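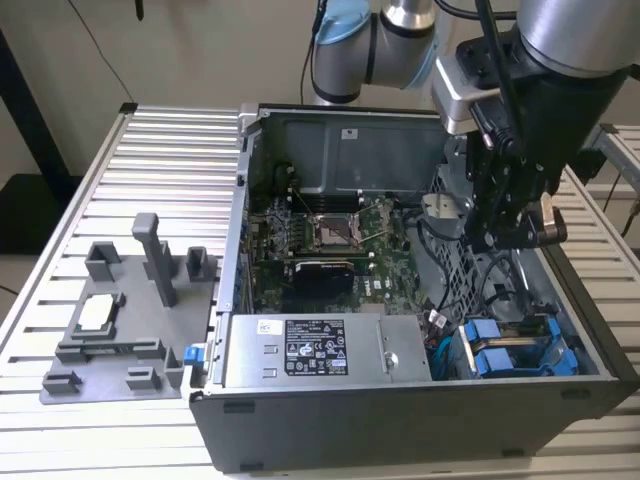 Open day at Gorkden: what a PR shop shows its visitors

Gorkden opened its offices to the public for one day in January, and I went along. The agency handles press and communications for small and mid-sized companies, most of them makers of things you would never see on a store shelf. I run the marketing side of a firm that size and I wanted to see how an agency organizes the work before we talk to one.

The offices take up two floors of a former shirt warehouse next to the rail line. Visitors signed in at the front desk, got a paper badge and were sent up in groups. There were 44 names on the sign-in sheet when I arrived, which was before lunch. Most people I talked to were owners or office managers. A few were students looking for internships.

The media desk

The first stop was the media desk, where five people answer reporters and send out releases. The person leading our group put a real list on the wall screen with the email addresses blanked out. Gorkden keeps 3,000 contacts and goes through the whole list twice a year, calling anyone who has not replied in that time. A typical release goes to 40 of them. I had assumed the number would be much higher. At our company we send everything to everybody and then wonder why the trade papers have stopped answering.

We were given a release to read in two versions, the client's draft and the one that went out. The client was Stillia, which makes seals for dairy pumps. The draft opened with a paragraph on the company's history and got to the news on the second page. The version that went out put the news in the first line, gave the price and the delivery date, and ended with a phone number that a person picks up. It ran in two trade magazines and a regional paper.

Someone asked how long the rewrite took. The answer was an afternoon, plus a week and a half to get it approved.

Planning meeting

Next we sat in on part of a planning meeting for Oddsson, a heating contractor moving into a second county. It was a shortened version put on for visitors, but the client had agreed to it and the problems were real ones. Oddsson wanted a newspaper campaign. The team wanted to start with the people who already had an Oddsson boiler and ask them for referrals, then go to the local paper with a story about hiring. They did not settle it while we were in the room.

What I took from that half hour was the one-page plan they worked from. It had who we want to reach, what they think now, what we want them to do, and who on the client side answers the phone on the day. The last line was still blank, and they spent more time on it than on anything else.

The Homon talk

After lunch there was a talk on handling bad news, built on a product recall at Homon, a lighting company. Homon told its dealers first, then its customers, then the press, all on the same morning and with the same wording. The dealers had a sheet of answers before the first call came in. I would have liked to hear more about what went wrong, and the speaker skipped over the cost when asked. The slides were hard to read from the back half of the room.

Prices

Rates came up at the end. Gorkden works on a monthly fee with a six-month minimum and charges extra for events and printing. They would not give a figure to the group but offered to talk to people one at a time. I left my card and got a call two days later. Smaller jobs, such as a single release, are taken on if the desk has room.

Practical notes

The tour is free, and you have to sign up on their website ahead of time. Parking behind the building fills up early, so the train is easier – the station is one block away. Coffee and sandwiches were provided. The upper floor is reached by stairs or by a freight elevator at the loading dock, and you need to ask at the desk to use it. Allow four hours if you want to stay for the talk.

Handouts were the one-page plan, a sample release and a list of questions to ask any agency before signing. I have copies of all three and can send them to members who want them.

Posted 31 Mar 2020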